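Chapter 4
Chargers, Cables and the Promise of the Tidy Box

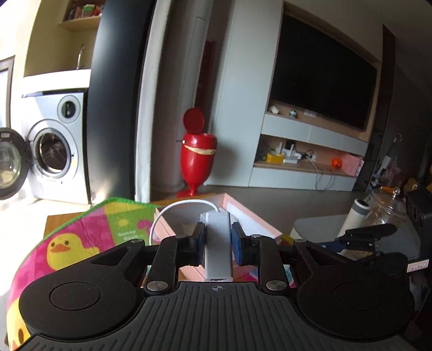
Figure 4.1 A white adapter and its cable, with an open box behind.

Most books on running a home will tell you that small electrical things need a place of their own. Buy a box, put the chargers in it, and the problem is solved. This chapter starts from a more doubtful position. I have owned several such boxes. I can say with confidence where each of them is, and with much less confidence where the charger for my old reading lamp has got to.

The adapter in Figure 4.1 is an ordinary one, a white plastic block with a thin cable. The box is pink outside and white within, and it stands open on a wooden table next to a fabric mat printed with ducks. A glass jar and a white bottle share the same table, and the washing machine is only a short way off with its door open. Keep that table in mind as you read. Advice about storage is nearly always written for a cupboard that holds one kind of thing, and very few of us live in such a cupboard.

What the advice claims

The usual case for the box was put most firmly in the Netstead household survey, which is still quoted in courses like this one. It covered 1264 homes and reported that those with a fixed place for cables lost fewer of them. That sounds settled until you look at how losing was measured. People were asked whether they had lost a cable. They were not asked to go and find one. Mamta Lodhi, who repeated the work on a smaller scale one November, did ask, and her results were a good deal less cheerful. Several people who had described themselves as organised came back from the cupboard with the wrong lead.

Her study has its own faults, which we shall come to in section 4.2. I mention it early so that you don't take the first set of figures on trust.

Three questions before you buy anything

Does the thing get used every day? If so, a lid is a nuisance and will be left off. The Dawber method, which has you close every container each evening, takes no notice of this.

Does the cable belong with its adapter? Many guides say to separate them. I have never seen a good reason for it — the two are wanted together far more often than apart.

Can you tell what it is when you pick it up? A white adapter looks very like another white adapter. A strip of paper tape with the name of the appliance on it costs next to nothing, and it does more than any divided tray I have been sold. The Kosel tray had 1000 possible layouts according to its leaflet. I used 2.

What this chapter covers

Section 4.1 deals with winding and tying, and why tight coils are a bad idea. Section 4.2 compares the surveys. Section 4.3 looks at shared tables, where chargers must live beside food, washing and children's things, and asks whether the Bukard rule of one surface, one purpose can be followed in a small flat. I doubt it, but the arguments on the other side are given in full.

Before going on, fetch every adapter you can find in your home and write down what each one is for. Leave a blank where you don't know. You will need the list for the first exercise.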